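From: Annapurna Kandasamy
To: gripper-users list
Subject: Re: Re: pads vs flat jaw, which one for the Friday runs

Sudheer, list,

Quick one, between sessions. Replies under yours.

Sudheer Rajan wrote:
> Has anyone run the Dradow pads side by side with the flat jaw
> from Kurup? We get marker dropouts as soon as the wrist rolls
> and I can't tell if it's the cube mount or our lighting. Also how
> are you doing on thin stuff, cloth edges, cards etc. We are
> still on Aserance firmware 107, could be part of it.

Yes, both, all of this week. Short version: pads for anything round or soft, flat jaw for getting under things. Pads slip less for us, 298 grasps logged and only 2 I'd call a real slip. Flat jaw is at 242, worse on bottles, much better on cards. Cloth edges are a toss up, depends who is holding it.

Dropouts: we had them too. Went away mostly when we stopped rolling the cube toward the ceiling lights, glare on the marker I think but haven't proved it. Check the mount screws first anyway, ours had worked loose and the pose was drifting before it droped out.
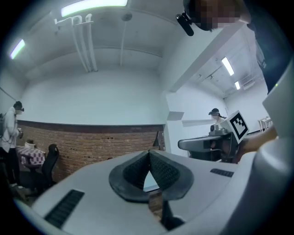
Rubber fingertip pads in front, gray flat jaw with the marker cube behind.

Note the pads meet in a V with a narrow gap between them. I'd like that gap smaller for thin stuff. Tried shimming with tape, lasted one afternoon. If anybody has a printed spacer that holds up pls send the file.

Firmware: can't say, never ran 107 here. Furon controller on our side so timing wont match yours anyway. If you do upgrade, redo the width calibration after, mine came back with the zero way off and I lost a morning to it.

Weight is the other thing. Flat jaw plus cube is front heavy, people start resting their elbow on the table after 20 min or so and you see it in the tracks. Shorter sessions helped.

Can post the logs if there's interest, need to clean up the column names first.

Annapurna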